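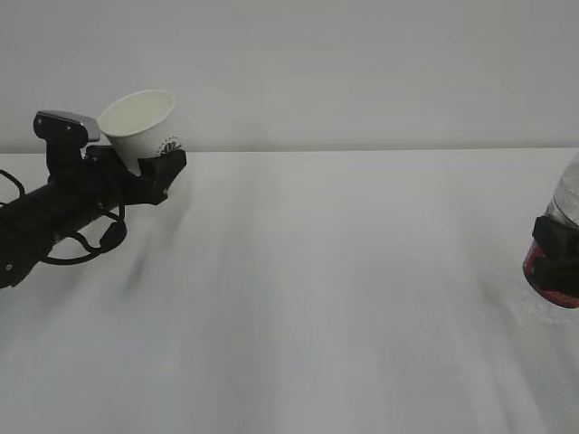 Okay, so I've been putting off this page for the Furkia two-arm set because people keep emailing me the same question: do I really need both arms? Short version, yes, if you're doing any kind of drinks work (cups, bottles, anything where one thing ends up near another thing). I started with a single arm and bought the second one within a month, and I paid shipping twice. Don't be me!

The set comes with two arms, two black grippers, the cables and a pair of table clamps. I sell it with the Cenow controller, which runs both arms from one box. You can bring your own controller if you already have one, just tell me which model before you order so I can check the plugs.

Now, grippers. Paper cups are the thing I get asked about most, and they're a pain, because a cup will crush long before a bottle will. Start with your grip force way down and creep up. Buy a sleeve of cheap cups for practice and put it in your budget, I mean it. Purificación Casado bought a set from me in January for her café training room and went through 18 cups on the first Tuesday, and she was thrilled with that!

Budget stuff, since you'll ask. Set aside $1000 on top of the arms for the boring bits: a solid table, spare fingers, longer cables, a decent power strip. A plain, light tabletop is my favorite to work on. Leave plenty of slack in the cables too, the arms need it when they reach.

Lead time is 4 weeks right now. Spare fingers ship the same day if you order before noon. I don't do rentals anymore, sorry, but I do take trade-ins on older Montoya arms, so send me a note with the age and what's wrong with it.

18 shares
2 comments

Related items
Furkia spare finger pack
Cenow two-arm controller
Cinero table clamps
Montoya trade-in form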